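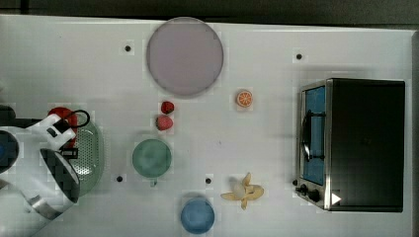 Plate, orange half and two strawberries on the white table.

Vacuum bench check - Stundberg repair counter
Saturday, April 21, 2018. Checked by Noémie Besson

1. Power cords. OK except the Kirnitz upright, nick near the plug. Tagged, do not run.
2. Outlets and GFCI. Tested, both trip. Left one slow to reset, same as March.
3. Dust bin, bench side. Nearly full - empty before Monday. 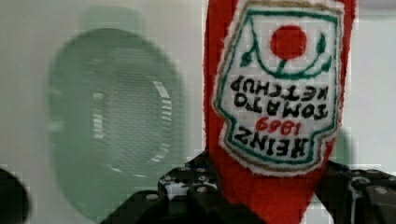

4. Brush rolls. Unplug BEFORE you flip the machine. Found a Muvitz on its back still pluged in. Not ok.
5. Canister motors. Noiphan ran 2 minutes, no smell, no sparks. Belt guard missing a screw, ordered.
6. Filters. Old ones go in the lidded can, not the open box. Box was full of them again.

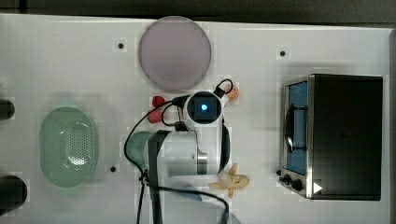 Also the spare bags are stacked too close to the heater, move them to the back shelf. Mask box down to 40, fine for now. Extinguisher tag good, pin in. Item 1 stays open til the new cord comes - recheck then and intial here.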